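Masking the Arms Out of the Head Camera View

Tendgate Docs > Perception > Self-filtering

When the planner refuses to move and reports a start state in collision, the usual cause is the robot seeing itself. Points from the wrists and grippers land in the obstacle map, and every path out of the current pose is blocked. The self-filter removes those points before the map is built.

Before you start

You need a calibrated head camera and a robot model that includes the gripper housings. Models exported before Gruden 2 stop at the wrist flange and will leave the grippers unmasked.

1. Generate the mask

Run zillell mask build with both arms at the ready pose. The tool projects each link mesh into the head camera and writes one mask per arm. Leave padding at the default for the first run.

2. Check the residue

Open the filtered cloud and set the view to residue only. On our bench setup the unpadded masks left 1,342 points per arm pair, nearly all of them on cables. Cables are not in the model. Add each one as a chain of capsules attached to the wrist link:

cable_left: parent wrist_l, radius 19 mm
cable_right: parent wrist_r, radius 19 mm

The radius is larger than the cable itself to allow for sway. Rebuild and check again. Residue should drop below the map threshold, which is 900 points in the stock config.

3. Test against a cluttered background

A plain wall hides errors in the depth channel. Point the head down so that both grippers overlap the floor, with furniture or a glass surface in view. Glass returns unreliable depth, and a mask edge that crosses it will flicker.

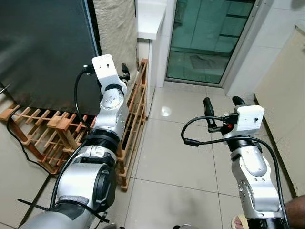
Head camera view, both arms over tile. Note the cable loops at the grippers.

Step through the recorded joint range with zillell mask sweep. If residue appears only at the extremes of wrist roll, lengthen the capsule chain before touching the padding. Too much padding deletes real obstacles next to the fingers.

4. Enable it in the planner

Set self_filter: on in the Bozkurt planner config and restart the map server. Clear the old map first, or the stale points will remain until they expire.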